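How Does a Robot Learn to Close a Window?
4/18/22
By the Dollent Learning Desk

Closing a window is easy for most people. For a robot, it is a hard job. A window is heavy, it swings, and it must be moved with care. Researchers on the Miltomar project study how people do such jobs, so that robots can learn from them.

1. Follow the hands
A person wears a cube on the back of each hand. Every cube is printed with black and white square patterns. A computer can find these patterns in a video and work out where each hand is and which way it is turned – even when the hand is tilted. 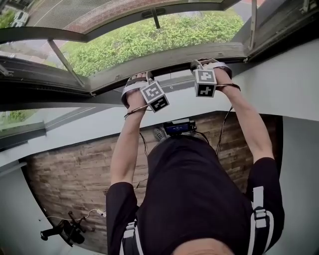
2. Try a robot's fingers
Human hands have five fingers, but many robot hands have only two. For this reason, the researchers also use a gripper that a person can hold. It has two curved fingers with mesh pads on the inside, and it carries its own camera. The camera records what a robot might see if it were doing the work. Its view is very wide and round, so straight walls and windows look bent.

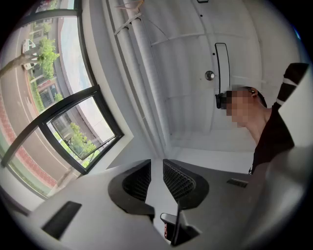

3. Practice many times
One recording is not enough. The Miltomar project collected 2184 recordings of people working with windows and doors. A computer program named Zerus studied 1337 of them. The rest were kept for later checks.

4. Test the robot
In September, a robot using Zerus was given 50 tries at closing a window it had never met before. It failed in seven of them. Most of the failures came at the start – the robot took hold of the window too close to the hinge, where it is harder to push or pull.

Words to know
Gripper: a tool that holds things, as a hand does.
Hinge: the part on which a window or door turns.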